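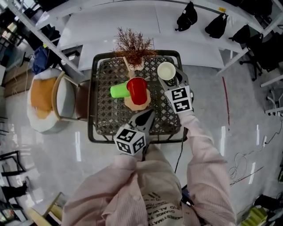 The lattice table with the red and green cups, the white one at the corner, and the chair next to it.

August 4, 2019

I finally have the small table in a spot where it can stay. It spent most of the spring by the balcony door, where I walked into it every morning. Now it's beside the round chair with the fluffy trim, and I can reach a drink without getting up.

The table is a square one with a dark metal frame. The top has diamond-shaped openings, and I like how it looks, but it is not a great surface for small things. Pens go through. So do coins and the backs of earrings. Crumbs end up on the floor, so I vacuum under it more than I would under a solid top. I looked at a piece of cut glass to lay over it and the shop on Flemerside Road wanted more than I paid for the table.

For now I use a coaster. The beige one with the scalloped edge came in a pack of 3 from Onell in February. One went to my sister and one got candle wax on it. It's wide enough to bridge the openings, and a cup stands flat on it if you bother to stand the cup up.

The plastic cups are the everyday ones. Relu Gavrilă left them here after a picnic and never asked for them back. Red and green, and they don't break when they end up on their sides. The white cup I keep away from the middle of the table. It's the only one left from a set.

The plant with the reddish-brown stems stays at the far edge – I tried it in the center and it took up all the room. The pot is small, so it needs very little space back there. The light wooden stick by its base could be a few inches shorter, and I'll cut it when I find the saw.

Still to do on that side of the room: the cardboard box on the floor, which has been there nine days, and the white shelving. I want to move the shelves closer to the wall and find a hook for the blue thing that lives next to them. I'll probably start with the box.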